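The Long Way Around to a Times Table

On the first Monday of the school year, Josefina Jara asked her third graders at Hetley Elementary what multiplication was. One boy said it was adding, but faster. A girl near the window said it was the thing her brother cried about. Josefina wrote both answers on chart paper and hung it over the sink, and it stayed up there all year, getting a little splashed.

I had come to Hetley to see what everyone in the district kept calling "the store," and I suppose I expected shelves and a cash register. What I found was a habit, really, built up over years by a teacher who had grown tired of watching children recite their sevens perfectly on Friday and lose them by Monday morning. Every day after lunch, for 15 minutes, her class takes inventory. They choose something in the building that comes in rows or groups or bundles, they work out how many there are without counting one by one, and then they argue about it. (The arguing is the good part, she told me, and having sat through a week of it I agree completely!)

The groups change all the time. Chairs in the cafeteria, panes in the hallway windows, boxes of crayons, coat hooks. One pair spent three days on the ceiling tiles in the library and came back with 840, which they defended with great feeling against another pair who had forgotten about the reading nook.

"I used to hand them the array already drawn," Josefina said. "Nice little dots on a worksheet. They could all do it, and then I'd ask how many cookies were on a tray and they'd start pointing at the air, one, two, three." She laughed and shook her head. "So I took the dots away and made them go look for some." 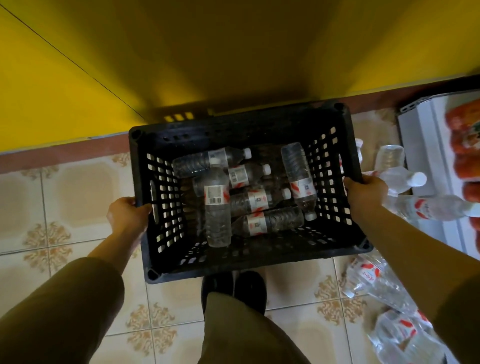

What the notebooks look like

Each child keeps a plain notebook, and I was allowed to take a stack of them home for an evening, with firm instructions about coffee. They are wonderfully messy. Early in the year you see page after page of tally marks, some marching right off the paper. Then somebody starts drawing loops around the tallies. By winter the loops have mostly turned into rectangles, and little numbers begin to show up along the sides, and you can almost feel the child getting impatient with all that drawing.

My favorite belonged to a quiet girl who had been asked to find the seats on two school buses. She knew the answer for one bus was 40. Under it she had written, "so I do not need to go outside again," and underlined it twice.

The facts still have to be learned, of course, and Josefina doesn't pretend otherwise. There are flash cards in her room, and a card game called Tornis that a former student made up and that I lost at repeatedly. But the cards come out after the inventory, and when a child gets stuck on six times eight she'll ask where they have seen sixes before. Quite often they can tell her.

Down the hall

Anathi Rampersad teaches fourth grade two doors away and gets most of these children the following year. She was doubtful at first, she said, and she still thinks the whole business takes up a lot of an afternoon. Her pacing guide has 200 things in it and the calendar doesn't stretch. But she noticed that the children coming from Josefina's room drew when they were confused, where her other students would simply put their pencils down and wait. Last May she asked if she could borrow the notebooks, and now her class keeps them too, mostly for area and long division.

They don't agree about everything. Anathi likes a timed quiz now and then and Josefina won't have one in the room, and I gather they have been over this many times, usually in the parking lot.

On my last afternoon the class was back on the coat hooks, which they had done before, and two girls had decided that the missing hook by the door ought to be included anyway, as a zero. The bell rang while they were still at it. Josefina let them carry on out into the hallway, and I could hear them most of the way to the bus.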